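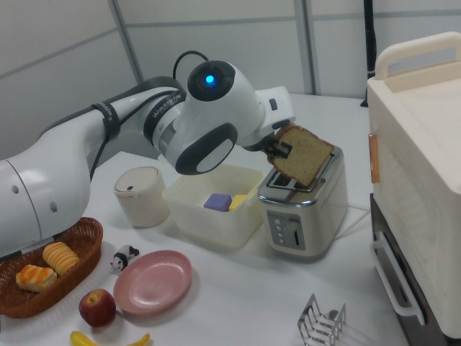 I have been to the opera, to a cup final and to a tractor auction, and I have never heard a room go as quiet as the one at Skenia when a slice of white is on its way to the rack.

Skenia is the evening robotics club at Belmonte, which took me two buses and a walk up a very steep hill to reach. I'd gone expecting battling machines, if I'm truthful (sparks, flipping, somebody's dad shouting). What I got was toast! The club is entering the breakfast class at the Vundstead Cup in July, and all spring the members have been teaching an arm to move bread about without squashing it, dropping it or flinging it at the wall.

The rules of the breakfast class run to six pages and I read every one on the bus home. Your robot has to handle a slice of bread with a toaster and a toast rack on the table, and there has to be other stuff lying about as well, because real kitchens have stuff lying about. You get two attempts. You can't touch the robot once the clock starts, and you can't shout at it either, though I suspect that one is hard to enforce.

So the table at Skenia looks like a toddler has been put in charge of a café. Fruit, pastries in a wicker basket, a pink plate, a couple of coloured blocks in a plastic tub, a little panda. I got very fond of the panda. One of the younger members told me it is there for luck, and one of the older ones told me it is there because the rules want an object with an awkward shape, and they were still arguing about it when I went off to find the kettle.

What I hadn't understood is how horrible bread is. I make toast every morning of my life and I had no idea! A block is a lovely thing to pick up if you're a robot, it has flat sides and it stays the shape it was. Bread gives. Squeeze a little too hard and you've got a dent, squeeze a little less and it swings about and slides off. A fresh loaf behaves differently from yesterday's loaf, and a loaf that's been sitting open on the side all evening is different again. The club has strong views on sliced white. They keep a notebook of every try, and when I visited they had got to number 284, with a column just for the state of the bread. "Floppy" came up a lot. So did "v. floppy".

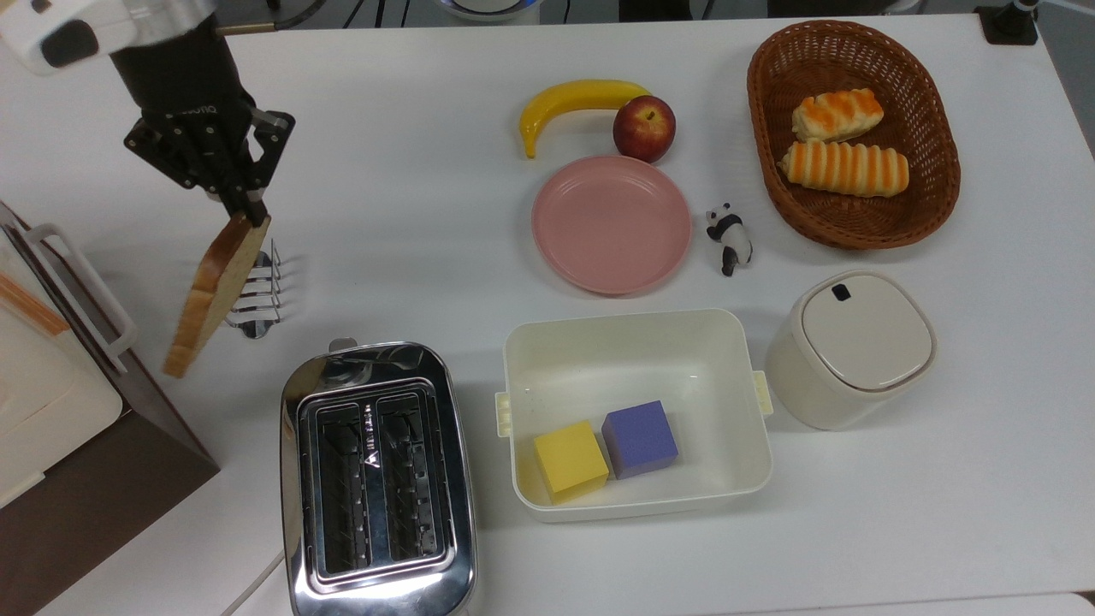
And then there's the rack, which is where most of the groaning happens. Think about what you do with a toast rack at home. You sort of wave the slice at it and it goes in, and if it catches on a wire you give it a wiggle without even looking. The wiggle is the hard part. The members spent most of March on the wiggle. One pair wrote a version that nudged the slice left and right as it came down, and another pair had one that tipped it on a corner first and let it settle, and for a few weeks there were two proper camps, with tea breaks taken at opposite ends of the room. They've ended up with a bit of each, and I'm told everybody is friends again.

I had a go myself. You can guide the arm by hand controls before it tries anything alone, and I was given a slice, a chair and a lot of encouragement. I got the bread off the table (cheering!) and over towards the rack (more cheering) and then I got my left and right muddled and gave the apple a good shove. It took me 10 minutes and I was sweating. The girl after me, who can't have been more than twelve, did it in the time it took me to find my coat.

Money is the dull bit but they asked me to mention it. Fandero, the little bakery down the hill, gives them its leftover sliced loaves at closing time, and the entry fee comes out of subs and a cake stall. Transport to Vundstead isn't sorted yet. They need a van with a flat floor, so if you've got one and you don't mind crumbs, do get in touch with the club.

I asked what happens after the cup, win or lose. Butter, they said, all at once, and then a couple of them put their heads in their hands. Butter means a knife, and a soft thing going on to a crisp thing, and apparently the notebook already has a page set aside for it.

I stayed until nine and missed my bus. On the walk down I passed Fandero with its lights off and tomorrow's flour stacked by the door, and I was so hungry.

Comments (4)

hilltopbaker
Lovely read. Day-old is much the best for this sort of thing, it holds itself up. Tell them to try a tin loaf sliced a bit thicker.

Mo_in_the_shed
We did the breakfast class two years ago and came nowhere. It was the rack that did for us as well. Good luck to Skenia, tipping on a corner first is the way to go.

crumbs_and_all
Is the club open to adults? I'm 61 and I'd like to have a go at the wiggle.

pennyfarthing
Firmly on the side of the panda being for luck.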